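Home Security & Cameras > Indoor Cameras > Mains sockets vs battery for a spare room camera

fernside_77
Posts: 790

I'm after some advice on powering a small indoor camera. We have a back room with a side door that gets used by deliveries and I want something watching the door and the long table next to it. The only double socket is behind a cupboard on the wrong wall, so a plug-in camera would be staring at the back of the cupboard.

The two I've narrowed it down to are the Wollell battery model and the Skollus one with the long flat cable. 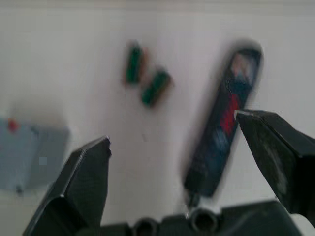
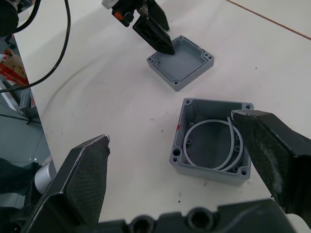
White surface in both.

Budget is up to 60 for the camera, a bit more if it saves me fitting another socket. I don't want a subscription. Has anyone run either of these for more than a few months?

tallowgate
Posts: 3,520

Go with the cable. I had the battery Wollell on our landing and the battery was fine in summer, but by February I was taking it down to charge every other week. The app says it lasts for months, and it may do if it only wakes up twice a day. Yours is going to wake up every time somebody walks in.

The other thing with battery cameras is the delay. Mine started recording after the person was already past it, so I had a lot of clips of an empty landing and the back of one shoe.

marl_and_clay

I'd disagree with that. The delay depends on how you set the motion zone. If it's pointing straight at a door it has to wait for the door to open and the person to come towards it, and those sensors are poor at picking up things moving straight at them. Put it side on to the door, so people cross in front of it, and it picks up much sooner. I've had the same Wollell for two winters and I charge it once a month.

Also a cable across a room where people are carrying parcels is asking for trouble.

tallowgate
Posts: 3,520

You don't run it across the floor. You run it up the wall and along the top of the skirting or the picture rail in trunking. Takes half an hour.

marl_and_clay

If you own the place, yes. The OP hasn't said.

fernside_77
Posts: 790

We rent, but the landlord is all right about small screws as long as we fill the holes. He wouldn't want a new socket put in without asking first.

Side on is possible. There's a shelf to the left of the door at head height.

quillback

Have you thought about an extension lead from the socket behind the cupboard, up to the shelf? Then you can use any camera you like, including the ordinary plug ones. Get one with a switch and a fuse, and don't coil up what you don't use.

On the cards: the Skollus takes a memory card and records round the clock if you ask it to. The Wollell only saves clips. For a door used by deliveries I'd want the whole day, because the one time you need it will be the time the motion alert didn't go off. Mine holds a good week before it writes over itself.

pebbledash_pete

Not a fan of recording all day indoors. If anyone works in that room you need to tell them there's a camera and put a sign up. A delivery driver coming in is one thing, but people sitting at that table for hours is another. I'd point it at the door only and black out the table in the app. Both of those makes let you draw a mask over part of the picture, or they did when I last looked.

fernside_77
Posts: 790

Fair point. People do use the table. The reason I wanted it in view is that parcels get left on it, and we've had two go missing. I could move the parcels to the shelf side and leave the table out altogether.

quillback

That's what I'd do. Put a crate by the door and watch the crate.

One more thing — white surfaces are a nuisance with night vision. If the camera is close to a white table or a white wall, the infrared bounces straight back and washes everything out. I had one on a white windowsill and had to move it right to the front edge before I could make out a face. Another good reason to keep the table out of it.

tallowgate
Posts: 3,520

Agreed on the white. You can turn the infrared off and leave a small lamp on instead. Costs next to nothing to run with an LED bulb.

hobnail

Has anybody tried the Mindgate one? It has a socket and a battery, so it keeps going in a power cut. I paid 60 for mine. The picture is good but the app logs me out every few days, and the alerts come through twice.

marl_and_clay

I sent a Mindgate back. It wouldn't join the wifi unless I stood the router next to it, and the help page told me to change a setting my router hasn't got. Might just have been a bad one. The Buzatu bracket I bought for it was decent and I still use it with the Wollell.

hobnail

Mine is in the same room as the router, so that could be it.

fernside_77
Posts: 790

The router is two rooms away, so I'll leave that one alone.

I've ordered the Skollus and a fused extension lead. It will go on the shelf, side on to the door, with the table masked off and a sign on the outside. If the lead won't reach from behind the cupboard I'll swap it for the battery one and try it your way, marl.

marl_and_clay

Measure behind the cupboard before you open the box. They don't take them back once the seal on the card slot is broken.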